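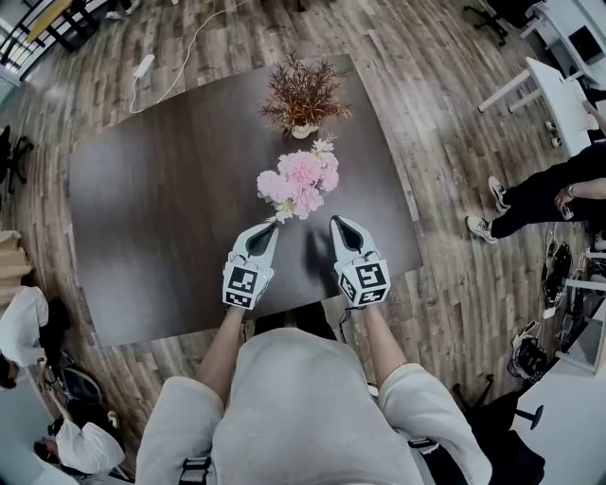 From: Azadeh Shojaei
To: bodis-users
Subject: Re: Nightly export stops at 500 rows

Touran Babaei wrote:

> Since the January update our nightly export from Bodis stops at
> 500 rows. The log says "complete" and the exit status is 0. The
> source table has 775 rows, so 275 are missing each night. Has
> anyone else on the list seen this? Ladan thinks it is the date
> filter, but we get the same count with the filter removed.

Touran,

It is not the date filter. The January update changed the default page size from "no limit" to 500, and the export script only asks for the first page. It never checks whether a next-page token came back, so it closes the file and reports success.

You have 2 options:

1. Set page_size = 0 in the export section of the config file. This restores the old behaviour. Memory use goes back up as well, so watch it if the job shares a machine with anything else.

2. Leave the page size alone and apply the patch Ryszard Pietrzak sent to the list under "token loop". It reads pages until the token is empty.

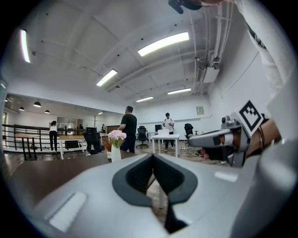 We run option 2 on Sinberg and the row counts now match the source. One caution: the patch opens the output file in append mode, so a failed run followed by a retry will leave duplicate rows. Delete the partial file before the retry starts. Ryszard knows about this and would rather write to a temporary name and rename at the end, but that version is not ready.

For the nights you have already lost, rerun with --from set to the date of the update. The export does not alter the source, so it is safe to repeat.

I have not tried any of this on version 3. If Duyên has it running on Samir, a row count from there would be useful.

Azadeh
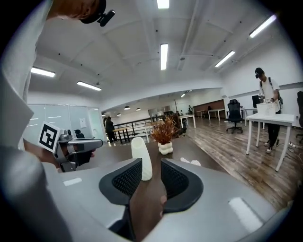 Attachment 2: hand-held gripper, finger pads, with marker on second gripper at left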